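Reheating and Food Waste in a Shared Student Kitchen
Project report, Household Studies, second year
Aurora Louro 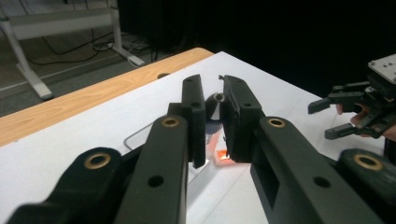

Rinaldi thought the title promised too much and told me that a report on one kitchen should say so in its first paragraph. So: this report covers one shared kitchen, on the second floor of the Flalldale residence, over one winter term. It deals with cooked food that was put away for later and what became of it. I make no claim about other kitchens in the building, which have different fridges and different people.

1. Background

The residence kitchen has two fridges, one stove, one microwave and a long counter. Ten students share it. Most of us cook in the evening between six and nine, and most of us cook more than we eat. The extra goes into a container and then into a fridge. At the end of the month the cleaning staff empty anything without a name on it.

In January I started to notice how much was thrown away on those days. The bags were heavy and the food in them had taken work to make. I had a course project to choose and this seemed a fair subject, as I could collect the information while making my own dinner.

The earlier reports I read from our department were mostly about shopping: people buy too much, or buy without a list. Leftovers were usually given a short section near the end. I wanted to look at them alone.

2. Question

What happens to cooked food stored in a shared fridge, and does a simple label change it?

3. Method

The project had two stages. In the first stage I changed nothing. I put a notebook on top of the left fridge and asked everyone to write a line when they stored something cooked and another line when they took it out, whether to eat it or to throw it away. I also wrote down whatever the cleaning staff removed, which I could do by standing there while they worked.

In the second stage I put a roll of paper tape and a marker in a cup beside the fridge. Each container was to get a strip of tape with a name, what it was, and the day it was cooked. The notebook stayed.

Truron, our supervisor, suggested a weighing scale. We tried it for a short time and gave up. People did not want to weigh a bowl of rice at ten at night, and the entries stopped altogether while the scale was out. I put it back in the cupboard and the entries came back. For that reason all the results are in containers, and a container could be a cup of soup or a whole tray of pasta.

I did not record who threw away what. Names were on the tape but not in the notebook after the first few pages, because one person asked me to leave them out and I agreed it was better.

4. Results

Over both stages the notebook has 87 containers with a complete record, meaning a line going in and a line coming out. Another group of entries had only one line, and I left those out of the comparison.

In the first stage, about 40 percent of the containers with a complete record ended in the trash. In the second stage the share was lower. I am not giving an exact figure for the second stage because there was a holiday break in the middle of it, when several people emptied their shelves before going home. Some of that food was eaten early and some was given away, and I had no good way to separate it from the rest.

The kinds of food thrown away were much the same in both stages. Plain rice and plain pasta came first. After them came cooked vegetables without sauce. Soups, stews and curries were nearly always eaten. Anything with cheese on top was eaten, often by the next day.

The day of cooking mattered most to people. Several wrote in the margin that they had thrown something out only because they could not remember when they had made it. These notes nearly stopped in the second stage.

5. What people said

I held one short group talk in the kitchen at 7 p.m., with tea. Seven people came. I asked three questions: why do you keep food, why do you throw it away, and did the tape make any difference.

On keeping food, the common answer was that throwing it out right after dinner felt wrong, even when the person did not expect to eat it. Two people said they put food in the fridge knowing it would be thrown out later. One called it a waiting room.

On throwing it away, smell and looks were mentioned less than I expected. Space was mentioned more. When the fridge was full, the container that had been there longest was taken out whatever state it was in, and sometimes by someone who had not cooked it. This had caused at least one argument before the project began.

On the tape, most liked it. One person thought it made the fridge look like a hospital. Another said the tape was useful but the marker kept going missing, and that is true. I replaced it twice.

6. Problems with the project

The group is small and we all know each other. People knew I was looking at leftovers, and they may have eaten more of them for that reason. The two stages were not the same length. The notebook depended on people remembering it, and late at night they often did not.

I also cooked in this kitchen during the whole project, and my own containers are in the results. I ate all of mine in the second stage, and I doubt I would have done so otherwise.

7. Further work

Lurilum, the residence office, has agreed to leave tape and a marker in the kitchen for the spring term. Rinaldi would like to repeat the notebook on the floor above, where the kitchen has one large fridge with assigned shelves. It would be useful to see whether the problem of old containers being moved by other people is still there when every shelf has an owner.

If I did it again I would ask people to write down the size of the container as small, medium or large. It takes one letter, and people would probably do it. I would also start after the break, and tie the marker to the fridge handle with string.

Thanks to everyone on the second floor, and to the cleaning staff, who waited while I wrote.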